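Durkdale Community Seed Library
Minutes of the January meeting

Held in the upstairs room at the Halilović building, starting at 6:30 in the evening. Cornel Bratu in the chair and, as it happened, also taking the notes, so please forgive the handwriting these were typed up from and send corrections to the usual address.

Welcome and apologies

Cornel welcomed everybody, and particularly the newcomers from the Tevach side of town, who had come over on the late bus and very kindly brought a walnut loaf. Apologies were received from the Hetano allotment group, who were snowed in on the hill road but sent a long and cheerful letter, most of which was read aloud. The group would like it known that their leeks are standing up to the weather beautifully.

Minutes of the last meeting

Accepted with one change. The bean described last time as "Grandmother's Purple" should have been "Grandmother's Speckled." The purple one is a different bean altogether and comes from a different grandmother, and we are sorry for any mix-up this caused among those who had already labeled their envelopes.

Matters arising

The dripping gutter over the side door has been looked at and will be mended when the ice is off it. Until then, please use the front door and wipe your boots well.

The question of the borrowed dehydrator came up again. It is still with the school garden club, who are very happy with it and have been making apple rings. It was felt that it should come home by the time the first peas are ready for drying, and Cornel will write them a friendly note to that effect.

Seed stock

We had a good long talk about the stock, as we always do at this time of year. There are 197 varieties on the shelves at present, counting the squash that came in from Hetano after the fall swap but leaving out the jar of mixed poppies, which we could not agree on how to enter. The strongest part of the collection is still beans, followed by tomatoes and lettuces. We are thin on onions and very thin on carrots, and anybody who let a row of carrots go to seed last summer would make us extremely happy by saying so.

Some of the older envelopes are getting on in years. Parsnip seed in particular does not keep, and it was agreed to give away everything older than last season with a note saying "sow thickly and hope." Tomatoes keep much better and will be tested on damp paper before anything is thrown out. Several members offered windowsills for this. Please write the variety on the paper in pencil, as the pen ran last year and we ended up with eleven saucers of perfectly healthy seedlings and no idea what any of them were.

A member from Tevach asked whether we would take flower seed as well as vegetables. The answer is yes, gladly, and we have wanted more of it for ages. Calendula, cornflower and sweet peas would all be welcome, and so would hollyhocks if you don't mind them coming up any color they please.

Tables and packing

The next packing evening will be run the way the fall one was, with cleaning at one end of the room and filling and labeling at the other. White tabletops were thought best for the filling end, as small dark seed is so much easier to find on them, and the lettuce people spoke up for this with real feeling.

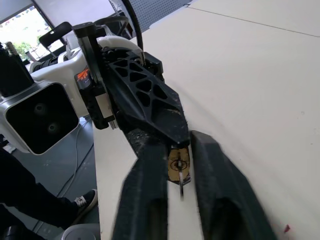 White tabletop, with the seam between two panels.

It was asked that a strip of paper tape be laid along any join before work begins. Poppy and foxglove seed will find its way into the narrowest gap you can think of, and it is a terrible nuisance to get out again. Please bring a soft brush if you own one, and a saucer or two. Tea will be served well away from the seed, following last year's upset with the basil.

We need 400 small envelopes for the spring giveaway. The stationer in Durkdale will hold the price for us through the end of the month, and it was agreed to go ahead and order them in plain brown. There was a little discussion about having a picture printed on the front, and some lovely sketches were passed around, but the cost could not be justified this year. We may try a rubber stamp instead. The sketches are being kept in the blue folder and we would all like to see more.

Spring seed swap

The swap will be downstairs again, opening at 2 in the afternoon so that families can come after lunch. Last year there was quite a crush by the tomatoes, and it was suggested that they be spread over two tables at opposite ends of the room, with herbs in the middle to slow people down. This was agreed with some laughter.

The Hetano letter asked if they could bring rooted cuttings as well as seed. We were all in favor, with currants and gooseberries especially welcome. Cuttings should be wrapped in damp newspaper and named. Nothing with signs of big bud or rust, please, however sorry you feel for it.

Children's corner will be sunflowers in paper pots. We have plenty of compost but are short of newspaper, so do start saving yours now.

Growing notes

Several people asked for a few words on isolating squash, following the very strange fruits that turned up at the harvest supper. If you are saving seed, tie the flower buds shut the evening before they open, pollinate by hand in the morning, tie them shut again, and mark the stem with a bit of wool. It sounds like a fuss but takes only a few minutes. Those who would like to see it done are invited to the Tevach gardens in the summer, on a morning to be settled nearer the time.

Any other business

A pair of green gloves and one knitted hat were left behind after the fall packing evening and are on the hook by the coats.

The recipe for the bean soup served at the harvest supper has been asked for by nearly everybody and will be pinned to the board.

Thanks were given for the walnut loaf, which did not last past the seed stock item.

The meeting closed at 8:40. The February meeting will be in the same room at the same time, and soup is promised.

C. Bratu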